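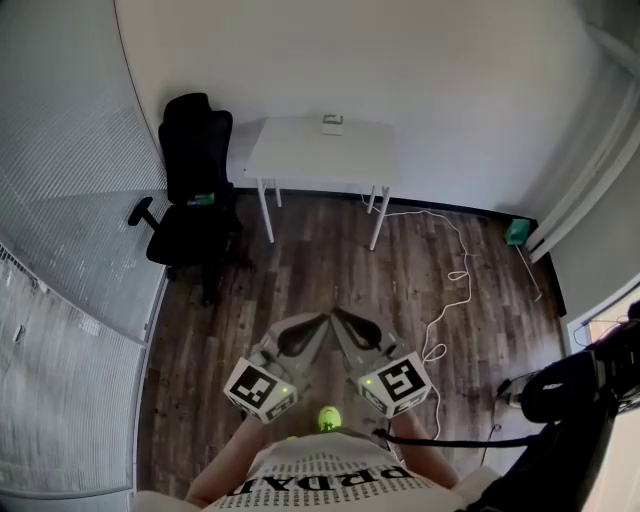 Clavville site, second progress report
Handheld Gripper Practice Rules, Prurow grant
September 2, 2022

Since the last report we have finished the first draft of the practice rules and tried them on 407 recordings. I was asked to say whether the rules are working. My answer is that some are, some can't be judged yet, and at least two should be dropped before anyone else copies them.

The draft has 32 rules. Most came over from the Dronel checklist, which was written for robot arms bolted to a bench. A person carrying a gripper by its two handles is a different problem, and the checklist doesn't know it. It asks for a marked keep-out zone. The operator is standing in the zone. We left the rule in for this round at Prurow's request, and operators signed it off every time, so on paper we have perfect compliance with a rule that can't be followed. I'd ask you not to quote that figure.

Markers. The rule says the printed patterns on the cubes at the sides of the gripper must be clean, flat and free of fingers before recording starts. I have no quarrel with this one. It takes a few seconds and an operator can check it by looking down.

Cables. The draft says "cables shall be managed." I don't know what that means and neither did the operators. A thin cable lying in loops across a wood floor is a trip hazard to one reviewer and managed to another. Proposed wording: no cable on the floor within one full step of the operator, and the cable from the gripper secured so that it doesn't hang below the knee. Workneh has objected that this will slow setup. It probably will. We haven't timed it.

Clothing and privacy. The operator's forearms and shirt front can be in view. The draft calls for plain clothing and then allows "reasonable exceptions," which in practice has meant whatever people wore that day. Either enforce it or take it out. My preference is to take it out and put the effort into the consent form, which still doesn't tell operators how long recordings are kept.

Volume. The plan called for 1000 reviewed recordings by the end of September. We will not make that. We hold nearly 2331 unreviewed ones, and I would caution against counting those as progress, as the summary slide did last time.

Spending is on plan apart from reviewer hours, which are over.

Before the next report we will rewrite the cable rule, remove the keep-out rule unless Prurow objects in writing, and have two reviewers score the same batch separately. Until that is done I can't tell you how much of our pass rate is the rules and how much is the reviewer.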